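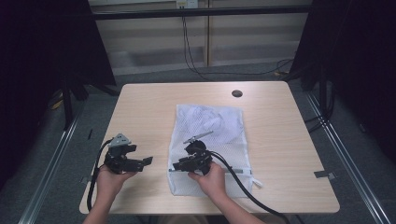 # Zips failing on mesh wash bags – coil or slider?

**tarnbeck**
I'm on my second bag in a year with the same fault. The zip closes, then opens behind the slider during the spin. The bag is a Plostia, fine mesh, nylon coil zip along one short side. Machine is an Eltura, normally run at 40 degrees. The teeth look sound under a magnifier. Is it worth changing the slider, or is the coil finished?

**ohm_and_away**
Slider, nearly always. The two plates spread slightly and no longer press the coil together. Squeeze each side gently with flat pliers, a little at a time, and test between squeezes. Too much and it jams.

**Pellmell**
Disagree for this type of zip. The cheap ones have a zinc slider with a painted finish, and zinc cracks when squeezed after a few months of detergent. I've broken more than I've saved. Replace it.

**ohm_and_away**
Mine have held. I did say gently.

**tarnbeck**
Squeezed it this morning. It held on the bench with the bag empty. Will try a load of shirts. What spin speed do people use? I've had it at 1400.

**grenfell_k**
Too fast for a part-full bag. The contents gather at one end and pull on the zip. I use 800 for anything in mesh and fill the bag to around 60 per cent, so the load can spread. Also check the garage – the small elastic loop that holds the pull. If it has gone slack the slider creeps open, and the slider gets the blame. 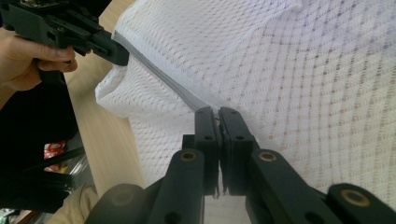
## Mesh size (split from above)

**Pellmell**
Mesh matters too. A coarse, open knit drains better but lets hooks and straps through, and a strap caught in the coil will spread it in one wash. Fine mesh for anything with fastenings.

**ohm_and_away**
Fine mesh holds lint and rinses badly. I'd go coarse and do the hooks up first.

**Pellmell**
Hooks come undone in the drum. We have been over this.

**grenfell_k**
Clorness sell a double-layer bag, coarse outside and fine inside. Slow to dry, but the zip tape is stitched with 2 rows and doesn't pull away at the corners.

**tarnbeck**
Result: the shirts came out with the zip still shut, at 800. The loop was slack as well, so I've sewn in new elastic. That's two changes at once, so I can't say which did it.

**ohm_and_away**
Put it back to 1400 and find out.

**tarnbeck**
No.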